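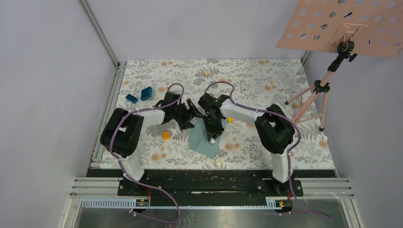 4. Setting up the Jusine for live use

Read this section before you connect the Jusine to a bass or guitar amplifier for the first time. It covers connections, starting levels, the two footswitches and the noise gate. Recording through the balanced output is dealt with in section 5.

What you need

Jusine preamp pedal
Dadska 9 volt power supply, or another centre-negative supply of at least 415 mA
Two instrument leads
A third lead if you plan to use the effects loop

Caution: Do not use a supply rated above 9 volts. The pedal will not start up, and repeated attempts can damage the input board. Damage of this kind is not covered by the guarantee.

4.1 Connecting

1. Turn the amplifier volume fully down and put the amplifier on standby if it has a standby switch.

2. Turn the Master knob on the Jusine fully anticlockwise.

3. Plug your instrument into the socket marked IN, on the right-hand side of the pedal.

4. Run a second lead from OUT to the amplifier. Use the effects return socket if your amplifier has one. If it doesn't, use the normal input with all the tone controls at their middle position.

5. Connect the power supply. The red light comes on dim for a few seconds, then bright. Wait for the bright light before you play.

6. Take the amplifier off standby and raise its volume to your usual rehearsal level.

7. Raise the Master slowly until you have the level you want.

Note: Plugging into the normal input means the sound passes through two preamps. It works, and plenty of players like it, but it gets thick in the low mids. Cut Low before you reach for anything else.

4.2 Starting levels

The knobs are numbered from 0 to 11. The settings below are where Baptiste Cordier leaves the pedal after testing each one on the bench with a passive bass and a pick. They are a fair place to begin for fast, loud playing in a three-piece band.

Gain 7
Low 4
Mid 9
High 6
Master 3

1. Set the knobs as listed and play hard on the lowest string for a minute or so.

2. If single notes break up but chords turn to mud, lower Gain by one number and raise Mid by one.

3. If the sound disappears when the drummer comes in, raise Mid. Leave the Master alone for now.

4. If the cymbals and your top end are fighting, bring High down to 4.

5. Write down where you end up. There is a blank chart on the inside back cover.

For guitar, begin with Gain at 5 and Low at 6. Guitars with hot pickups may also need the PAD switch, which lowers the input by 11 dB. Set PAD with the instrument volume down, as the switch clicks loudly through the speakers.

4.3 The footswitches

The left switch turns the whole pedal on and off. With the pedal off, the signal goes straight from IN to OUT.

The right switch brings in the second gain stage, labelled DAĞDELEN on the top plate. The name was on Remzi Ateş's first hand-wired version and has stayed on every one built after it. The second stage has its own small volume trimmer on the back edge.

1. Turn the second stage off and play at your normal level.

2. Press the right switch and play the same part again.

3. Turn the rear trimmer with a small flat screwdriver until the jump in volume suits you. A slight lift is enough for a solo or a last chorus.

Caution: The trimmer turns through less than a full circle. Stop when you feel resistance.

4.4 Noise gate

High gain brings hiss and hum with it – more so near old stage lighting. The gate closes when you stop playing.

1. Set Gain and Mid first. Changing either one later means setting the gate again.

2. Rest both hands on the strings and turn Gate clockwise until the hiss stops.

3. Let a low note ring. If it is chopped off early, turn Gate back a little.

The gate also cuts mains hum above 80 Hz, but it can't cure a bad earth. If the hum stops when you touch the strings, have the instrument's wiring checked.

4.5 Using the effects loop

SEND and RETURN sit after the gate, so delay and reverb tails are not cut short. Connect SEND to the input of your effect and its output back to RETURN. A Flelulel delay can be run from the spare outlet on the Dadska supply. Fuzz and wah pedals should go between the instrument and IN.

4.6 Switching off

1. Turn the Master down.

2. Put the amplifier on standby.

3. Unplug the power supply, then the leads.

Leave the pedal to cool before closing it in a case. The base plate gets warm after a long set – this is normal.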